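An afternoon at the Stama open day

I went to the Stama open day in Serkdale in February with low hopes, and I'll say at once that the coffee was better than the talk. The talk promised robots that would "take the chore out of home". It lasted 51 minutes and had no robot in it.

What we got afterwards was more interesting, if a good deal humbler. The machines are meant to learn housework from people, so a person holds a gripper by its handle and does the job while it records. We were let in a few at a time to see how that goes with bedding and clothes. I had pictured a lab. It was a bed against a white wall, with a face mask box stood up on it and a blue cloth waiting to be dealt with.
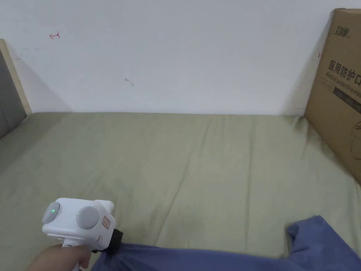 What I asked, and what I was told

How many goes does it need? They said 900 for one kind of fold, and then more for the next kind. I've folded towels for most of my life and would like to think I picked it up sooner.

What will it cost? No answer. A leaflet by the door gave £1,390 for the gripper kit, which gets you the part you hold and does no folding by itself.

When will it work without a person on the end of it? "2 years", very quickly. I heard the same from De Smet at their Riltlow day, and that was a while back.

To be fair to them, they didn't hide how slow it is, and the young woman on the door let me have a try. The thing is lighter than I expected. Picking up a corner is easy enough; letting go of it where you meant to is another matter, and I made a poor job of it twice.

I'd go again if they put on a day where the robot does the folding. The car park is £4 and takes coins only.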